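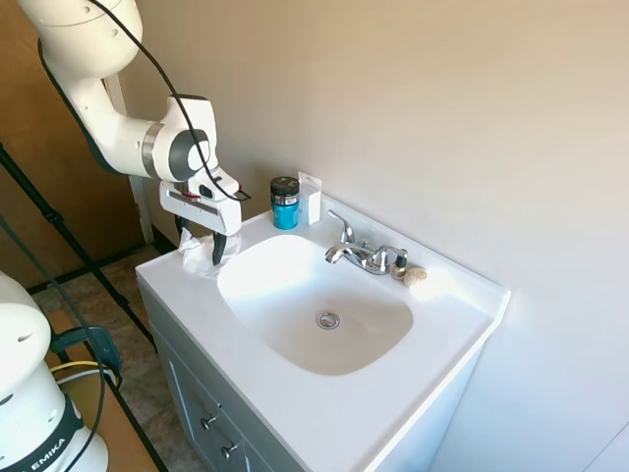

Bathroom week at last! I've been doing the whole place one room at a time since February, and the vanity was the one I kept walking past (you know how it is, you brush your teeth, you look at the toothpaste spots, you leave). One molded top, sink and all, so there are no seams to scrub. I let myself keep a few things out on it, and the little spiral seashell by the faucet made the cut. So did the turquoise tub with the black lid, mostly for the color.

Everything else went in a shoebox to be sorted. I found 2 combs I'd replaced months ago and a Womico hand cream that had never been opened. That one is mine now, no discussion.

Tissues are my secret for this job. A dry one first for the hair and dust, then a damp one for the corners, then another dry one for the chrome. I do get through a lot of them, so the wastebasket lives right next to the cabinet.
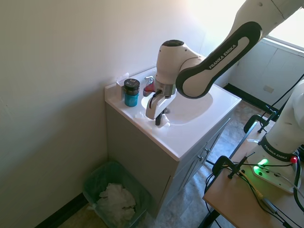

I also tried the Pedwood spray on the front edge, where the drips always collect, and it smells like oranges, which I love. A 500 ml bottle should last me well into the kitchen. Next up is the hall closet, wish me luck!

Posted Fri 29 May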